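Molby Tabletop Set - README

Recordings from the student robotics club's two-arm tabletop project.

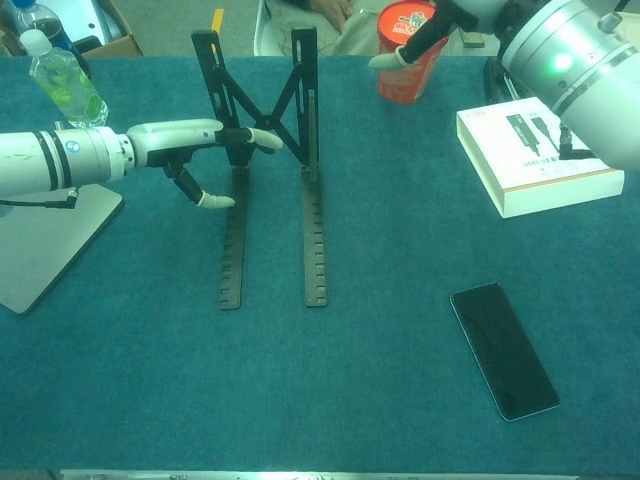
Left hand at the folding stand, right hand near the red canister.

What is in this folder

The Molby Tabletop Set holds demonstrations of two robot arms handling ordinary objects on a cloth-covered table. It was recorded by members of the club during the spring term and cleaned up in August. There are 760 episodes. Of these, 600 are meant for training and the rest are held back for testing. Please keep the split as it is. Two teams shuffled their own copies in the first round of the class project and their results could not be compared.

Each episode is one attempt at one task, driven by a student operator. Failed attempts are kept and marked as failed. An attempt counts as failed if the object leaves the table, if the operator calls a stop, or if the time limit runs out.

Tasks

There are seven tasks. The short names below are the ones used in the index file.

stand_move - grip the folding stand by one upright edge and move it to the marked side
stand_turn - turn the folding stand to face the other way without lifting it
can_pick - pick up the canister and set it down upright
can_pass - pass the canister from the right hand to the left
box_slide - slide a small product box toward the near edge
phone_clear - push the phone to an open part of the table
mixed - two of the above, one after the other, chosen by the operator

The stand tasks are the hardest in the set. The stand is made of thin black plastic with crossed braces in the middle, and a hand that closes a little too low will catch a brace. Operators were told to open the hand wide and come in around the upright. If your policy does well on can_pick and badly on stand_move, that is in line with what we got from our own baseline.

Folder layout

episodes/ - one subfolder per attempt, with video, joint readings and the operator's button log
index.csv - task name, result, split, operator code, object layout code
calib/ - hand and arm calibration, one file per recording block
tools/ - scripts for playback and conversion
NOTES.txt - session notes, typed up from the paper log

The playback tool is called Pivis. It opens an episode folder and shows the video next to the joint plots. Run it from the tools folder with the episode path as the only argument. It needs Python 3 and the packages listed in requirements.txt. On the lab machines it is already set up. Cai is the conversion script; it writes episodes into the format the class training code expects. Run Cai once on the full folder before you start - it is slow on a network drive, so copy the data to a local disk first.

Recording setup

Object positions were changed between episodes by hand, following a layout sheet. The table stayed in place for the whole recording period. Other things on and near the table, such as water bottles, were not controlled and differ between sessions. People sometimes sit on the far side of the table and can show up in the video. Faces are blurred in the released files. If you find one that was missed, send the episode number to the club mailing list and we will pull the file.

Known problems

- Joint readings for the left hand have short gaps in calibration block 7. The gaps are filled with the last good value and flagged.
- In some can_pass episodes the video starts late. Trim the joint data to match using the start time in the button log.
- The layout code is missing for part of the mixed task. Those rows say "none".
- The cloth can shift under a dragged object. We did not measure how far.

Use and sharing

The set may be used for coursework, club projects and the Climance student challenge. Teams entering the challenge may add their own episodes for training but must list them in the entry form. Do not post the test episodes anywhere public. For a class report, cite the set by its name and version number, which is on the first line of NOTES.txt.

Changes in this version

Result labels were checked again for both stand tasks. Duplicate episodes were removed. The old index file is gone - scripts that read index_old.csv need to be pointed at index.csv.

Related

Pivis playback tool - quick guide
Cai conversion script - options and output format
Climance student challenge - entry rules
Molby layout sheets
Operator guide for new club members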